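3.2 Employee food drives in utility companies

The second group of activities in our study is the food drive organised inside a company. We followed three utilities in the Altcombe region, which we call here by the names of their programs: Tendar, Thevar and Zuvis. All three supply water or electricity to households, and all three ask their staff once a year, in October, to bring canned food for the local food bank. The companies differ in how the work is organised, and this difference is the subject of the present section.

In the Tendar program, the collection is run by the office of community relations. Boxes are put at the entrance of every building and the staff receive one message at the start. The final result was 845 cans. In the Thevar program, each work centre chose its own way of collecting, and the result was 600 cans from a smaller number of employees. The Zuvis program did not set a target in the first year. In the second year it set a target of 500 cans, and this target was reached before the end of the month. 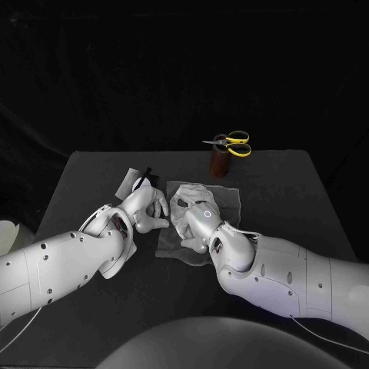
We interviewed 30 employees who had given food at least one time. Most of them said that they gave when a colleague from their own team asked them directly. The written message was remembered by few. This agrees with our observation in the Thevar depots, where the field crews had put their box beside the coffee machine and talked about it during the morning break. It must be said that field crews in the other two programs were harder to reach, and their opinion is less present in our data.

A second matter is the kind of food. The food bank in Altcombe asked for canned fish, beans and baby formula, but the boxes contained mainly soup and corn. Only Zuvis gave its employees a printed list of needed items. We did not weigh the donations, so we cannot compare their nutritional value between the programs.

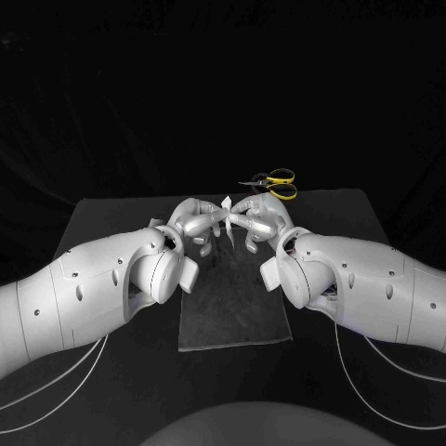 Figure 2. Two white robot arms with multi-fingered hands above a dark grey tabletop.

The costs of the drives were small in all cases and consisted mostly of transport. Tendar and Zuvis used their own vehicles, while Thevar paid a carrier for the more distant depots. None of the companies recorded the working hours spent on sorting. For this reason the labour cost is left out of the comparison in Section 4, where we consider only the transport and the printed materials.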